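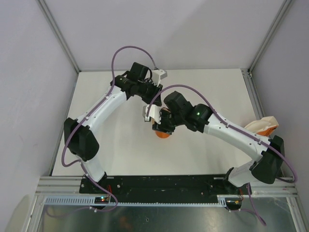

Orange ball and crumpled package on the white table, July.

The White Table: small things, one at a time

Welcome to the July page of our gallery. It belongs to a bigger album about everyday objects and the tables they lie on, which we have kept in Nometitz for two years. The album now has 223 pictures, sorted by table and then by month. The pages for the white table are the ones I like most to look after. White is a strict background. A crumb, a thread or a pencil mark is visible at once, and a colored object looks more colored than it does at home on the kitchen shelf.

The ball
Orange on white needs no help. A ball is also a good object for a gallery about tables because it shows if a table is level. When we set up a new table I always put a ball in the middle, take my hand away and wait. With the white table it took me one long afternoon and many pieces of folded cardboard under the legs.

The package
It lies near the right edge, white and orange, and looks like a small bag of paper or plastic with an orange printed label. I like that its label and the ball go so well together. Crumpled things are difficult to put in order. You can flatten them with the hand, but they never come back to the shape they had when they were new, and every fold makes its own small shadow. For this reason I have a soft place in my heart for them and I put them in the album more often than some visitors would wish.

The table and its walls
The tabletop is white and the three walls are pale gray. We discussed the gray for a long time. Pure white walls were my first idea, but then it is hard to see where the table ends, and the eye gets tired. Pale gray is quiet and gives the corner a little depth. If you want to do the same at home, buy matte paint and try it first on a piece of board.

For cleaning we use warm water, a drop of dish soap and a cotton cloth, and after this a dry cloth. Please do not use the rough side of a sponge. It leaves fine scratches, which you see only later, when the light comes from the side.

How to read the album
Every month has its own page, and the newest page is first. The captions are short on purpose and name only the things on the table. If you are looking for one kind of object, use the word list at the bottom of the start page. "Ball" and "package" are both there, and "ribbon" will follow when I have finished the older pages. There are six other tables in the album. Drestel is the long dark one, and Paul is the small round one, which got its name before I came and has kept it. The folder called Tristness is for rainy days and has mostly gray things in it.

The album has been opened over 1,000 times, and I thank everybody who wrote to us about a wrong word or a missing caption. English is not my first language, so corrections are always welcome. The August page will be again from the white table.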